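Search this site Search

Maintenance of the Table Setting Cell at Gremholm
16/08/2020

Responsibility for the cell passed to me in July, and I record the present routine for colleagues who share the work.

The tableware is set out first. The plate goes on the left of the tray, the cutlery to its right, and the mugs stay at the back of the counter.

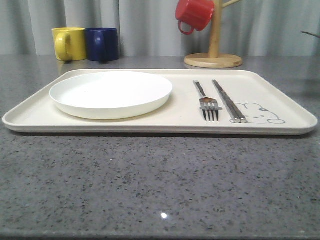
Darius Tudose then runs the arm at low speed and compares each stored position with the written list. Any error above 4 mm is corrected before full speed is allowed.

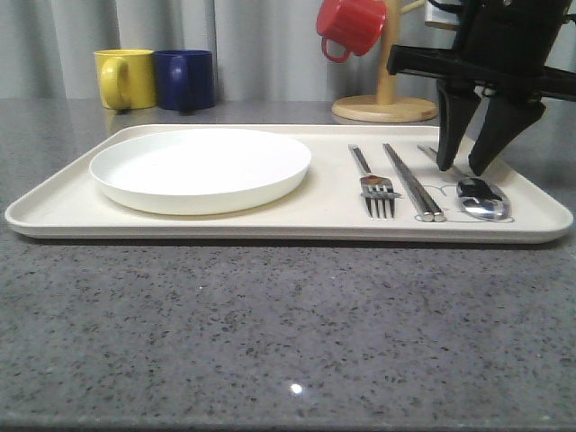
Gripper fingers are inspected after 4000 cycles. The pads are wiped with a dry cloth, and the mounting screws are tightened by hand in the order given in the Molefe manual.

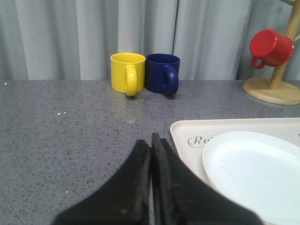
Ruxandra Stoica keeps the service log, which now runs to 290 entries. Worn pads should be reported to her before a new set is ordered from Purik.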